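Trorach Sim Pack
Sold by Vevon

Trorach is a simulation pack for teams who want to work out a grasping routine before they book time on a real arm. You get the arm and gripper models, a plain floor, a set of simple objects and 50 ready-made pick tasks. Everything opens without an internet connection once the license is in place.

The starter task is cube lifting. The arm reaches down, closes two fingers on a small cube and holds it clear of the floor.

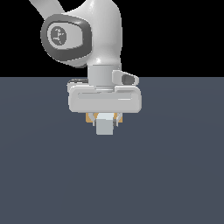 Friction, cube size and finger force can all be changed from one settings file. Runs can be repeated from the same seed, or started from a new one each time – the default is a new one. A batch of 600 lifts finishes overnight on an ordinary office desktop.

Logs are saved as plain text, with joint angles and finger positions at every step.

A single-seat license is $287 and includes a year of updates. Classroom licenses are priced separately – write to Veerle Wuyts in sales. Setup questions go to Aravind Ramasamy.

Not included: soft objects, cables, liquids. Cloth is planned for July.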